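Two desks, one seam

I moved my writing and sewing into the back room in February, and have been sorting out the work surface since. One long desk would not go up the stairs, so the choice was a single short one or two pushed together.

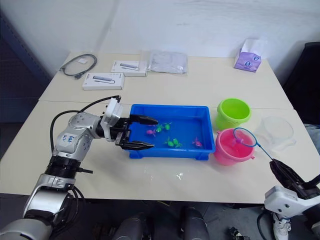
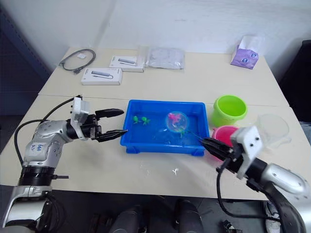

My measurements for the room came to 360 cm along the long wall, less 4 cm for the skirting and pipe. Two tables fit with space for a chair. The drawback is the join. A pair of tables pushed together leaves a line across the surface, as in both photos, and a pen will find it on the first page. Paper laid over the line takes a ridge when pressed hard. Fabric is worse, as pins drop into any gap wider than their shafts.

I tried three fixes. Felt strip between the edges closed the gap but held the tops slightly apart. Clamps underneath worked until I leaned on the front edge, when one top dipped and the other did not. The third was to level the legs first and clamp second. Adjusting one foot by half a turn at a time took most of Friday evening. Lowri Gronow lent me her long spirit level, a Sornley, which showed the floor falls towards the window. My short one had missed this entirely.

The step at the join is now too small to feel with a fingernail. For cutting out I put a mat across it, 30 cm either side of the line. For writing I sit to the left and stay on one top.

I still need to deal with the lamp, whose base only sits flat on the right-hand table, and its flex is too short to reach the socket from there.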